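Forum index > Manipulation > End effectors and wrist cameras
Thread: Niltodico fingers vs Prerkberg parallel jaw, sim numbers before I spend money
Started 2023-08-29

torque_and_regret
Posts: 1084

I have budget for one pair of grippers and a strong desire not to buy the wrong one twice. So before the purchase order goes out, I've been running both candidates in sim on the two-arm table: the Niltodico fingers (black, jointed, look expensive) against the plain Prerkberg parallel jaw (looks like a stapler, priced like a car).

Task is kitchen stuff. Pick up a cup, put it on the tray, move the tray. Same controller for both, 50 trials each, cup pose randomized inside a patch of table I'd call generous and my labmate calls cowardly.

Single cup pick, success out of 50:
Niltodico: 29
Prerkberg: 41

I was rooting for the Niltodico, so this is annoying. Most of the misses come in the last couple of inches, where the wrist camera has the cup way down at the bottom of its view and the policy is more or less working from memory.
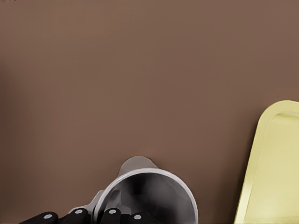
The approach angle matters more than I expected. Coming in low from the side, the fingers have to get past the rim and then decide how much of the wall they want. Coming in from above they do fine, but then the wrist runs out of travel on the far half of the table. The Prerkberg doesn't care either way. It closes on whatever is there, with the emotional range of a door.

Questions for the floor: is my camera mount just bad, and has anyone run the Niltodico on thin-walled things without the grip controller oscillating?

backlash_betty
Posts: 620

Your camera mount is just bad.

More helpfully: tilt it. The stock wrist bracket points the camera along the forearm as if the hand were a rumor. I gave mine a steeper tilt and got the fingertips plus the whole object for most of the approach. Didn't touch the policy except to retrain it, and the pick rate went up enough that I stopped shopping for a new gripper.

Comparing grippers through one camera pose that suits only one of them is comparing camera poses.

stepper_skeptic

Disagree with betty a little. If a gripper needs a special camera angle to look good, that's a property of the gripper and it should pay for it in the score. I have a Prerkberg at work. It has been dropped, sat on and updated with the wrong firmware, and it still closes.

Also, sim contact on a thin rim is fiction. Whatever your solver says happens between a rounded finger and a cup edge, the real thing will have another opinion. I'd throw out the single cup numbers for both.

torque_and_regret

If I throw out everything in sim that's fiction I'll be left with the table.

Fair point on the camera though. I'll rerun with the tilt.

Meanwhile the two-arm part, where I expected a bloodbath. Carry task is one hand per side, tray lip between the fingers, lift together, go six inches, set down.
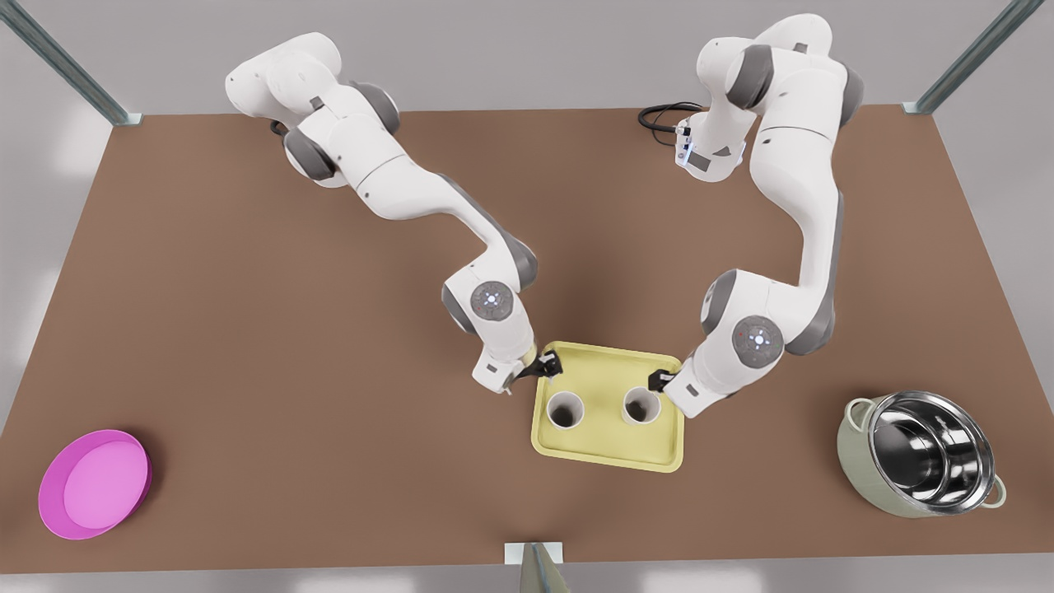
Cost of a bad grasp is a lot higher on this one, and the Niltodico finally did something for its price. With the fingers at the lip, a small error in wrist yaw gets soaked up by the joints. With the parallel jaw the same error turns into a twist, and the twist goes straight through the tray into the other arm, which takes it personally. I start each carry with the grippers at the two upper corners of the tray and both cups in that same upper half, so the load sits closer to the hands and the empty part of the tray wants to come up last. Move the grasp to the middle of the short sides and the difference between the two grippers gets smaller. It doesn't go away.

Haven't run enough carries to post a number I'd defend in front of stepper_skeptic.

stepper_skeptic

Wise. But why grip at the corners at all? You've picked the worst lever arm available and then praised the gripper that copes with it.

torque_and_regret

The planner likes the corners. With the arms reaching in from the far edge, the middle of the sides puts the elbows somewhere they complain about. I can force it, it's just slow.

gilani_gremlin

Which controller is this? If it's the Gilani stack, check whether the two arms share a clock. Ours drifted for all of May before we caught it and we blamed the grippers the entire time. We had even written a rude email. The symptom was exactly a twist that showed up halfway through the lift.

torque_and_regret

It's Clollis, shared clock, I checked. I checked again after reading your post and it's still shared. I don't feel as good about it as I did this morning.

backlash_betty

Clollis impedance mode defaults to stiff in yaw. Drop the yaw stiffness on one arm only and let the other one lead. Half your Prerkberg twist will vanish and you can go back to being undecided.

stepper_skeptic

Now that I agree with. Leader and follower, soft follower. Do it on both grippers or the comparison's no good.

torque_and_regret

Okay. Plan: tilt the camera, retrain both, soft yaw on the follower arm, another 50 picks and 50 carries each. The mean gripping effort plots look like an EKG right now so I'm leaving those out until I've turned the filter back on.

If the stapler still wins on cups I'm buying the stapler.

gilani_gremlin

Get the spare finger pads in the same order. Shipping on the pads alone costs more than the pads.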